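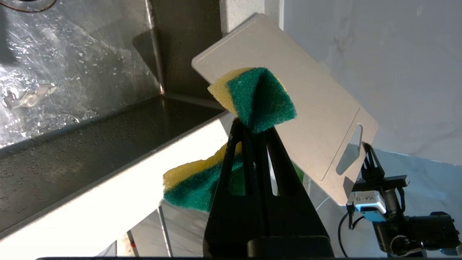

**Figure 1.** Tâche « planche » : l'éponge pliée entre les doigts d'une pince, la planche à découper dans l'autre, au bord de l'évier.

## 4. Ce que la vaisselle nous a appris

J'avais promis à Arturo Piras de garder cette section courte et je n'y arriverai pas, autant le dire tout de suite. La planche à découper est la tâche qui m'a le plus occupée dans tout le projet, celle dont je parle aux dîners quand on me demande si les robots feront bientôt le ménage (on me le demande à chaque dîner !), et celle où nos résultats sont les plus difficiles à résumer par un seul pourcentage.

Rappelons le cadre. Le protocole Prasero comporte quatre tâches : frotter une planche, ranger des couverts, plier un torchon, essuyer un plan de travail. Nous les avons jouées dans trois cuisines, avec un total de 1000 essais toutes tâches confondues. Chaque essai reçoit l'une de ces trois notes : réussi, réussi avec aide, abandonné. La note intermédiaire est celle qui nous a valu le plus de discussions, et j'y reviens en 4.3.

### 4.1 Tenir l'éponge, tenir la planche

Quand on frotte une planche chez soi, on ne pense à rien. Une main la bloque contre le bord de l'évier, l'autre appuie, et si ça glisse on rattrape. Décomposer ce geste pour une machine à deux bras, c'est découvrir à quel point on triche en permanence avec la paume, le poignet, la hanche parfois. Nos pinces ont deux doigts et pas de paume. L'éponge doit donc être prise par pincement, et comme elle est molle, elle se plie autour des doigts dès qu'on serre un peu (figure 1). La face verte, celle qui gratte, se retrouve alors orientée d'une façon qu'on n'a pas tout à fait choisie.

Ada Zanetti, qui a écrit le contrôleur de préhension, voulait au départ imposer un angle de prise unique. On a essayé, et j'en garde un mauvais souvenir : le bras passait un temps fou à lâcher puis reprendre l'éponge pour obtenir la pose idéale, et pendant ce temps la planche attendait. La version retenue accepte n'importe quelle prise qui laisse dépasser assez de matière grattante. C'est moins élégant et ça marche mieux. J'aurais dû l'accepter plus tôt, je le concède à Serena Dal Bello, qui le disait depuis le mois de février.

La planche pose le problème inverse. Elle est rigide, lisse, longue par rapport aux doigts, et tout effort exercé à un bout se paie à l'autre en couple. Nous la faisons saisir par l'extrémité, près de la découpe qui sert de poignée — un choix qui paraît évident mais qui laisse toute la surface à frotter en porte-à-faux. Dès que l'éponge appuie loin de la prise, la planche pivote. Un humain compense sans y penser. Notre contrôleur compense aussi, à condition que le frottement entre la planche et les doigts ne change pas en cours de route, or il change tout le temps dans une cuisine.

### 4.2 Le moment avant le geste

Une bonne part des échecs se joue avant tout contact, ce que je n'avais pas prévu en rédigeant le protocole. L'éponge est posée sur le plan de travail, à gauche de l'évier, la planche est inclinée à droite et déborde un peu sur la cuve. Entre les deux, il y a un robinet col-de-cygne, et je crois que j'ai fini par prendre ce robinet personnellement. Il occupe précisément le volume où l'on voudrait faire passer un avant-bras. Le planificateur Firon le contourne, bien sûr, mais il le contourne avec une prudence qui amène parfois le coude dans une configuration dont il ne sait plus sortir.

S'ajoute la question de la vision. L'inox brossé renvoie des reflets, le chrome encore plus, et le bras projette son ombre sur la cuve et jusque sur le carrelage à l'aspect de marbre. Pour nous, une ombre est une ombre. Pour l'estimateur de pose, qui cherche des contours francs, c'est un candidat sérieux au titre de bord de planche. Ubaldo Cirillo a passé des soirées entières à trier ces fausses détections, et sa conclusion tient en peu de mots : il faut laisser le bras se placer, attendre, puis regarder à nouveau. Nous avons donc ajouté une pause d'observation quand la pince arrive au-dessus de l'évier. La figure 2 donne une idée de la géométrie vue de la tête du robot, avec la pince au-dessus du coin arrière gauche de la cuve.

Je précise que les objets n'ont pas été choisis pour leur facilité. La planche porte des marques d'usure et de légères décolorations, et pour un module censé juger de la propreté d'une surface, c'est un vrai casse-tête. Faut-il continuer à frotter une trace qui ne partira jamais ? Le module Dedero, dans sa première version, répondait oui avec un enthousiasme touchant.

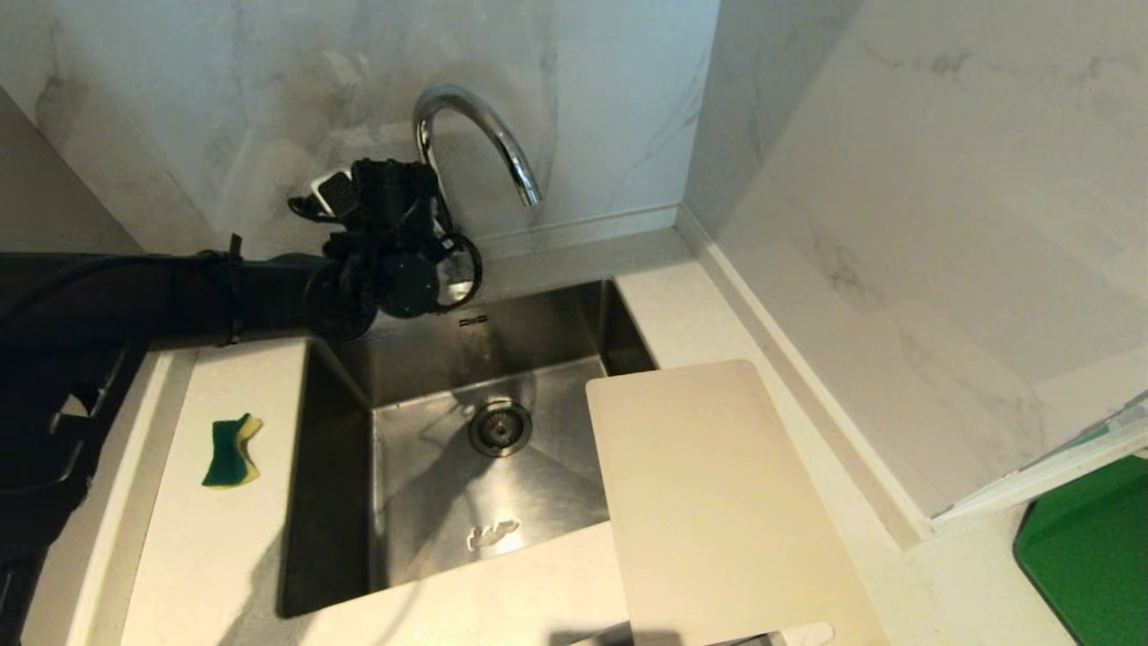 ### 4.3 Alors, propre ou pas propre ?

J'en viens à la note « réussi avec aide ». Assunta Messina, qui supervisait les essais, pouvait intervenir lorsque l'éponge tombait ou que la planche menaçait de partir dans la cuve. Fallait-il compter ces essais comme des réussites ? Arturo disait oui, puisque le robot terminait le travail. Moi je disais non — quelqu'un qui doit rester debout à côté de l'évier pour surveiller le robot aurait aussi vite fait de laver la planche. Nous avons gardé une catégorie séparée et nous demandons aux lecteurs de ne pas l'additionner aux réussites, même si la tentation est grande et que le graphique devient nettement plus joli.

Pour juger de la propreté elle-même, nous nous sommes rabattus sur une comparaison visuelle faite par une personne qui n'avait pas assisté à l'essai. C'est imparfait. Une tache pâle sur une planche crème, selon la lumière, on la voit ou on ne la voit pas. Nous avions envisagé un marqueur coloré étalé à l'avance, comme dans le banc Benedetti, mais cela transforme la tâche en effacement d'une couleur vive, ce qui arrange beaucoup la caméra et assez peu la personne qui cuisine.

Ma réponse à la question des dîners, dans l'état actuel des choses : oui, la machine sait frotter une planche, lentement, si l'éponge et la planche sont à portée et si quelqu'un accepte de repasser derrière. Pour une cuisine où rien n'est à sa place habituelle, je ne m'engagerais pas. Les essais où nous avons déplacé l'éponge entre deux prises sont traités à part, dans la section suivante, avec ceux du torchon, qui souffrent du même défaut de mise à jour de la carte des objets.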